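Visit Report: Raditton Housing Fair, Driltham

The Raditton Housing Fair opened at 9 a.m. on a Monday in November, at the exhibition hall in Driltham. I went to see how sellers and lenders were talking about resale prices after a slow summer. Admission was free with registration, and the line at the door moved quickly.

The organizer's handout said 3349 homes changed hands in the county over the past year. It did not separate investor purchases from owner-occupied ones, and the staff at the information desk did not have that breakdown. They took my email address and said a fuller table would be sent later.

Most of the morning sessions dealt with older houses bought for renovation. A lender from Blackburn went through the costs that first-time buyers leave out of their budgets, mainly permits, insurance during construction and interest while the house sits unsold. She said 22 percent of the renovation loans her office handled last year had to be extended. Roof and sewer work caused most of the delays.

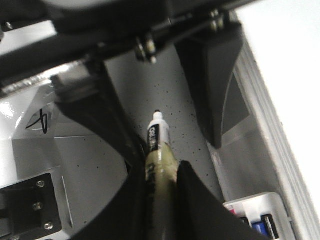
Marker with a dark band under its white tip.

After lunch a shuttle took us to Gurstead to see two houses at different stages. The first was down to the studs, with new wiring on the ground floor only. The second was finished and listed for sale. The agent there said it had been on the market for five weeks and that the price had been cut once. The kitchen was good. The upstairs bathroom was small for a four-bedroom house, and several people in our group brought that up.

Back at the hall I sat in on a short talk about property tax reassessment. It ran late and there was no time for questions, but copies of the slides were left on a table by the exit. Parking is free after 4 p.m. The shuttle to Gurstead fills up, so sign up for it when you register.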